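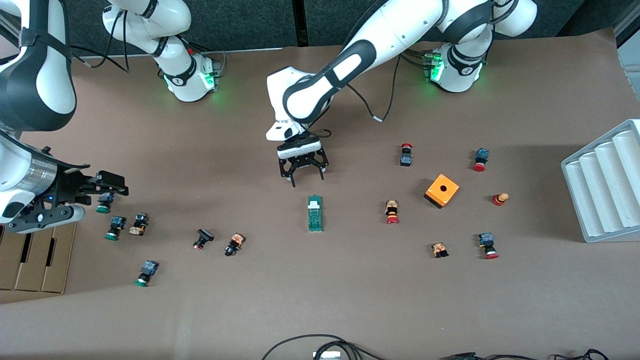 Mutua Temba asked whether we have to do the whole sheet again if only the sorting program has changed. Yes, the whole sheet, as on any other Tuesday.

Puvar student project, bench check before the sorting run

1. Emergency stop tested from both sides of the bench. OK. The red buttons we sort don't count as one.
2. Cables clear of both arms at full reach. NOT OK. "Should be fine" was last week's answer too.
3. Speed limit set to 10 per cent for the first pass. OK – read off the screen by me.
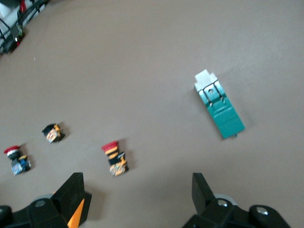
4. Gripper force at 24. Log says 24, but I'd like to see it measured.
5. Finger screws checked by hand. Ticked, no initials. Do again.

Item 2 open. No run until signed.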